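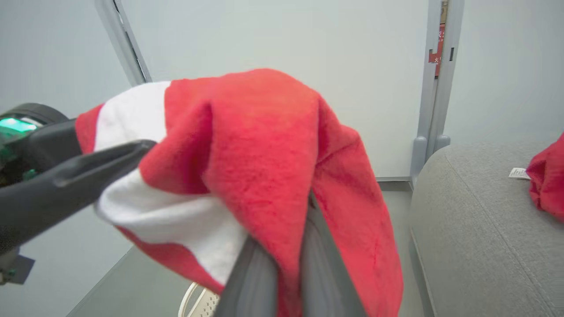 *Photo credit: Budari Costume Library, Grukberg*

**Progress report to the Ledesma Fund**
**Budari Costume Library: shared wardrobe for schools and small theaters**
**Reporting period: September through February**

## 1. Purpose of the grant

The Ledesma Fund awarded the grant to help the Budari Costume Library move from an informal lending arrangement to a regular service with set hours, a written catalog, and a clear policy on cleaning and repair. The library lends stage clothing to schools, amateur theater groups, choirs, and community centers in Grukberg and the surrounding towns. Before the grant, borrowers had to know whom to call. Many of the smaller schools did not know the collection existed.

The agreed work falls under four headings: storage, catalog, care of garments, and access for borrowers outside Grukberg. Each is reported on below. The section on spending follows the order of the approved budget.

## 2. Storage

The collection was moved in September from the two rooms it occupied at the former music school into the ground floor of the Vorthorpe building. The new space is dry and has a loading door at street level. The lease is in the name of the library and runs through the end of the grant period, with an option to renew on the same terms.

Rails were installed along both long walls. Heavy garments, including the wool coats and the velvet gowns, now hang on the lower rail on padded hangers. Hats are kept in lidded boxes on open shelving. Footwear was to have been stored in the back room, but that room was found to have poor air circulation, and shoes and boots have been placed in the main room for the present. We have asked the building owner to add a vent. The work was promised for November and has not been done. A second written request was sent in January.

Window film was fitted on the south side in October to reduce fading. We had not included this in the original budget and paid for it from the repair line, as agreed with the Fund by telephone.

## 3. Catalog

The catalog now covers over 200 garments. Each entry gives the type of garment, the size by measurement, the main color, the period or style it suits, and any fault that a borrower should know about. Modern clothing sizes were left out on purpose. Much of the collection was sewn at home or altered several times, and the printed labels, where they remain, were misleading to borrowers.

Progress has been slower than planned. The first plan allowed nine weeks for the full catalog. Measuring took longer than expected, above all for garments with lacing or with separate sleeves, and the work was paused in December when lending was at its busiest. Men's wear, children's wear, and outer clothing are complete. Women's period dress is partly complete. Accessories have not been started, apart from hats.

We considered photographing every item but have decided to photograph only those garments that are difficult to describe in words. Borrowers who were asked about this said that measurements mattered more to them than pictures. The decision will be reviewed when the accessories are entered.

## 4. Care of garments

A written care policy was adopted in October and is given to every borrower with the loan form. It states who is responsible for cleaning, what may be washed, and what must be returned unwashed. The main points are as follows:

- Washable cotton and synthetic items may be laundered by the borrower in cold water.
- Wool, velvet, silk, and anything with glued trim must be returned as worn.
- Borrowers may shorten a hem with hand stitching but may not cut fabric.
- Safety pins are allowed in linings only. Adhesive tape is not allowed.
- Damage must be noted on the return form. No fee is charged for damage that is reported.

The last point was discussed at length before adoption. Under the old arrangement, borrowers sometimes repaired tears themselves to avoid a charge, and the repairs had to be taken out and done again. Since the fee was dropped, return forms have been filled in with more care.

Returned items are sorted on arrival into those ready to hang, those to be laundered, and those needing repair. Colored garments are kept apart from whites until they have been tested for running dye. Two sewing machines were bought as planned, and one older machine was serviced. The industrial steamer listed in the budget was not available from the first supplier, and a smaller model was bought instead at a lower price.
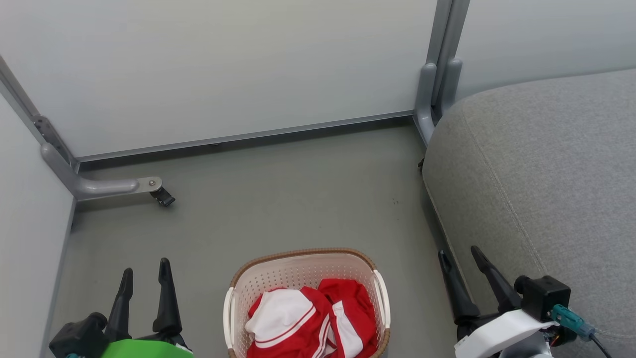
Repair sessions are held on Saturday mornings in the Vorthorpe building, under the direction of a paid seamstress. The sessions are open to students from the technical school, who may count the hours toward their practical training. Attendance was steady in the fall and dropped in January during the school examination period. The seamstress has asked that the sessions be kept small so that each student can work on one garment from start to finish, and we support this request.

The most common repairs were split seams, missing fasteners, and worn linings. A small number of pieces were judged to be beyond repair and have been set aside for their fabric and buttons. A list of these is available to the Fund on request.

## 5. Access for borrowers outside Grukberg

Improving access for the outlying towns was the part of the proposal about which the Fund raised the most questions, and results so far are mixed.

A delivery round was introduced in October. Costumes ordered by a set date are taken by van to one drop-off point in each town and collected after the performance. In the period under report, 20 schools and groups borrowed from the library, and seven of them had never done so before. Most of the new borrowers used the delivery round.

Difficulties have arisen with returns. Performances are often moved at short notice, and the van has more than once arrived at a drop-off point before the costumes were packed. We now ask for a contact number for the day of collection and allow a later return without penalty when a performance is postponed. A calmer schedule is expected in the spring, when fewer shows take place in the same week.

Demand in December was heavy and narrow. Nearly all requests were for holiday concerts and nativity plays, and several groups wanted the same kinds of garment on the same dates. Two schools were offered substitutes and accepted them. One withdrew its request. We propose to open December bookings in September next season and to limit each borrower to a fixed number of pieces during the busiest two weeks.

## 6. Spending

Spending to date is within the approved total. The storage line is fully spent. The equipment line is underspent on account of the smaller steamer, and we ask the Fund's permission to move the balance to transport, where fuel and van hire have cost more than estimated. The catalog line is underspent in line with the delay described in section 3 and will be needed in full. Receipts and the signed ledger are attached separately.

## 7. Work planned for the next period

The catalog of women's period dress will be completed by May, and work on accessories will begin directly afterward. The back room will be brought into use if the vent is installed. If it is not, we will buy closed shelving for footwear from the remaining repair funds and inform the Fund beforehand.

A fitting day for drama teachers is planned for April. Teachers will be able to try garments, learn how to take the measurements used in the catalog, and place orders for the coming school year. A short measuring guide is being prepared for the occasion and will be sent to all current borrowers.

We also intend to revise the loan form, which borrowers have described as too long. A draft will be sent to the Fund with the next report.

*Submitted by the Budari Costume Library, Vorthorpe building, Grukberg*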